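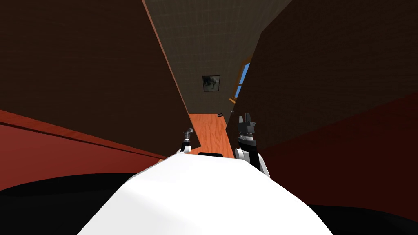 ¿Hace falta saber programar para apuntarse?
Con ganas y un portátil que aguante el simulador nos vale, lo demás lo vamos viendo juntos.

¡Hola! Soy Tomomi Hirose y llevo el club de robótica de Umanside. Busco 2 personas más para el equipo que va al concurso Bakodico en abril, categoría de simulación con robot de dos brazos. Yo me peleo con el control de las pinzas (vamos regular, os lo confieso) y me falta gente para la parte de visión y para montar habitaciones de prueba.

Quedamos los domingos por la tarde en el aula Ait Ali, y entre semana cada cual a su ritmo. Dridberg nos da 300 euros para la inscripción y el viaje, así que no ponéis nada. Si os apetece, pasaos este domingo o dejadme una nota en el buzón 47, ¡con un teléfono, porfa!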